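A Planning Page That Fits on the Fridge: Talking with Musa Isah

When I called Musa Isah he was eating a late lunch and grading spelling tests at the same time, and he asked if I minded the sound of a stapler. I didn't. He has taught in the early grades at Pestano Elementary for long enough that he now has the younger brothers and sisters of his first students, and for most of those years he has also been the person other teachers go to when they want a planning page that works. His weekly sheets have gone all over the Sendley district and well past it. At last check his two-page kindergarten planner had been downloaded 2,387 times, a number he told me with some embarrassment and then, a few minutes later, told me again.

"I never meant to make templates," he said. "I meant to stop rewriting the same week every week. My first year I used a spiral notebook, and every weekend I copied out the same headings by hand, morning circle, letters, snack, centers, rest, and by the time I had the headings down I was too tired to write anything under them. So one night I typed them up, and that was it, that was the whole invention."

The early version was a grid, five columns across and far too many rows down. He still has a copy (he went and found it while we talked, and I could hear drawers opening) and he read me some of the row titles with a kind of groan. There was a row for standards, a row for vocabulary, a row for materials, a row for what he called "extension," and a row at the bottom for reflection, which he filled in exactly once.

"It said, 'Good day, need more glue.' That's my reflection for the entire school year."

What changed his mind about the grid was Jinlong Shi, who came to Pestano to teach first grade in the room across the hall and who is now his partner in most of this. She looked at his sheet on her second or third morning and asked him where the children were on it. He laughed when he told me this, but he said it bothered him for a week.
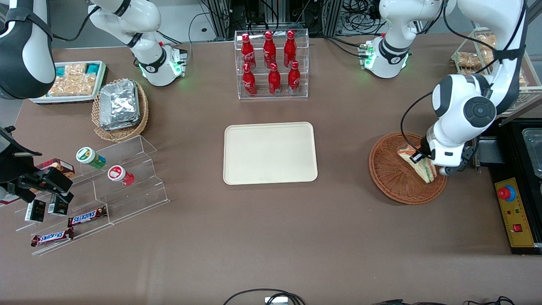
Musa's present planner starts with what he calls the anchor, one line at the top of each day that says what the children will be doing with their hands. Everything else hangs from that. In October the anchor for a whole week was "running a shop," and under it went the counting, the new words, the taking turns and even the handwriting, as the children made their own price tags. He likes a shop because almost anything will stock it, and a week can begin with nothing more than a picture of food set out on a table, six red Coca-Cola bottles on a clear two-tier rack, say, three in back and three in front, with a wrapped sandwich and a wicker basket close by. "You ask them how many are on each shelf and then how many altogether, and you have your math for the morning," he said. "Then you ask what you'd put on the tray, and you have your talking and listening. I write one line on the plan for that. It used to take me six boxes."

Jinlong joined the call partway through, having finished with bus duty, and the two of them fell right away into an argument that I gather has been going on for a long time, over how much white space a planning page should have. She wants more. She teaches with the sheet on a clipboard and writes all over it as the day goes, crossing out what didn't happen and drawing arrows to the next morning. He prefers to have it mostly typed and taped up by the door where a substitute can find it.

"Musa plans for the substitute," she told me. "I plan for me, on a bad day, with a headache. We're both right, so there are two versions."

There are, in fact, quite a few more than two. The collection they keep on Lotach, the file-sharing site their school uses, has a blank weekly page, a half-day page, a page for teachers who share a room, and a simple one for people who run daycare out of their homes. That last one came out of a letter. A woman named in their files only as "Bangash Street" (she signed with her address and forgot her name) wrote to say the kindergarten sheet was lovely but that her children were one, two and four years old, and what exactly was she to put under "phonics"? They made her a page with naps on it, and it has now been picked up by 258 other people, many of whom have written to say thank you for the naps.

I asked what they would tell a new teacher staring at an empty week, and there was a long pause with the stapler going in it.

"Fill in the parts you can't move first," Musa said at last. "Lunch, recess, music, the bus. Do that in pen. What's left is smaller than you were afraid of, and you can do that part in pencil."

Jinlong agreed about the pencil. She also said to keep the old ones. She has a folder with every weekly page she has ever used, arrows and coffee rings included, and when she is stuck she pulls out the same week from another year to see what she was thinking. Sometimes the answer is not much. Once it was a recipe for modeling dough that she had been trying to find for ages, written sideways in the margin next to a note about picture day.

They are working on a new set now, with larger type, after several teachers asked for a page they could read from across the room. Musa wants it ready before winter break. Jinlong would like it understood that she has not agreed to the font.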